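Section 7. Laundry: Setting Up the Pile Task

Read this section before you hand the Prelleck arm anything you are fond of. Section 6 covered cups and spoons, where the arm does well enough to make people overconfident. Clothes are a different matter. A cup has one shape. A T-shirt has as many shapes as it feels like having, and it picks a new one each time you let go of it.

What the arm can do today: find cloth, pinch it, lift it, carry it and let go of it on purpose. What it can do on a good day: pull one garment off a heap without bringing the neighbors along. What it cannot do yet: fold a fitted sheet. (Neither can the author of this manual.)

7.1 Before you start

1. Run the finger alignment check from Section 3. Do this with the fingers open and pointed at the floor of the work area.

2. Push the laundry to one side so the arm has bare floor to aim for. Soft things can rest against the back wall.

3. Bring up the wrist view on the tablet. Both fingertips should show, with a gap of floor between them.

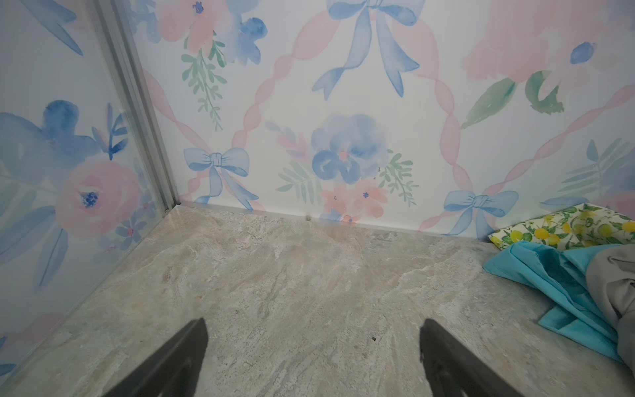

Figure 7-1. Wrist view at the start of the task, with the laundry to the right.

4. If only one fingertip shows, the wrist camera has slipped in its clip. Reseat it and go back to step 1.

Note: Patterned walls are allowed. Vicente Ojeda ran the first trials at our Illstead shop against plain white panels, and the arm looked very clever until it went to a real house. Flowers, bows and ribbons give the software something to be wrong about, and you want to learn that early.

7.2 Building the pile

5. Choose garments you can spare. Mix colors. A gray knit on a gray surface is hard for the arm and should go in the pile for exactly that purpose.

6. Drop the garments in a heap. Do not arrange them. Customers arrange them, every time, and then wonder why the arm falls to pieces on laundry day.

7. Check that at least one piece lies across another. Hems, straps and folded edges should be left wherever they land. The arm likes an edge it can get hold of, and it will sometimes choose a strap that belongs to something much larger than it expected.
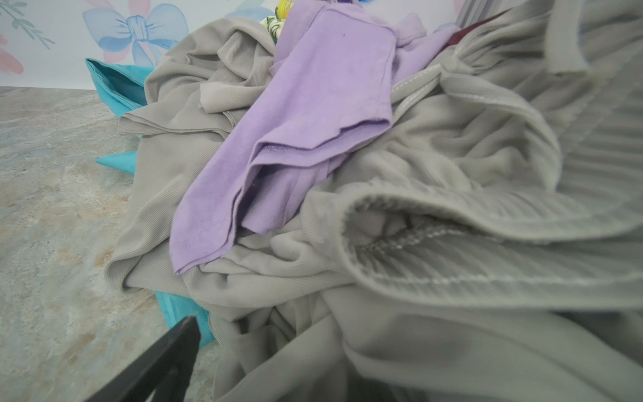
8. Set the grip limit to 11 on the slider. Higher numbers hold better and wrinkle more. Thin cotton can take a lower setting, but ribbed knits tend to slide out and land more or less where they started.

9. Press Start and step back behind the floor tape.

CAUTION: Keep your hands out of the work area while the status light is green. The arm cannot tell a sleeve with someone in it from a sleeve without.

CAUTION: Take out drawstrings, belts and anything with hooks. A hooked garment will make friends with every other garment in the pile, and the arm will try to lift the whole party.

7.3 Judging a run

The tablet gives each run a score. Treat it kindly. The score counts a pick as good when cloth leaves the pile, and it has no opinion about whether you wanted that piece or where it ended up. Macarena Maldonado, who wrote the scoring, would like it known that she asked for more time.

A full session is 21 runs. At the default speed, one run takes up to 380 seconds. A tired parent with one hand free will beat this easily, and you should resist the urge to demonstrate.

10. Between runs, send the arm to Home and open the fingers all the way. Look at the wrist view and confirm that nothing is caught between them. 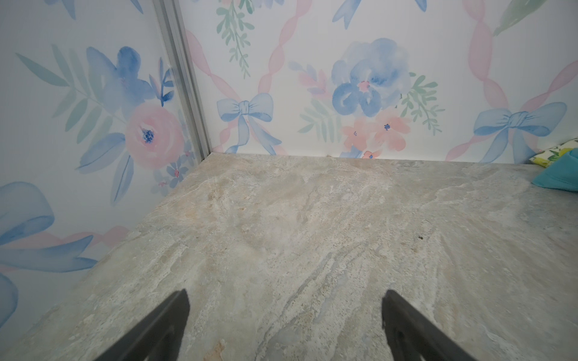 Figure 7-2. Fingers open and empty over clear floor.

11. If a thread or sock is still hanging from a finger, press Pause before you remove it. See the first caution.

12. Small dark specks on the floor may be lint or part of the printed pattern. Wipe once. If the speck stays, leave it alone and carry on.

7.4 If the arm stops in the middle of a pick

Message "NO EDGE": The arm can see cloth but cannot decide where it begins. Shake out the top garment, drop it again and press Resume.

Message "LOAD HIGH": It has picked up more than it meant to. Press Release. Keep clear of whatever comes down.

No message, no movement: Wait a full minute. If it is still thinking, restart from step 1 and save the log for the Drarkgate support desk, which answers every day but Thursday.

Folding is covered in Section 8, which is short.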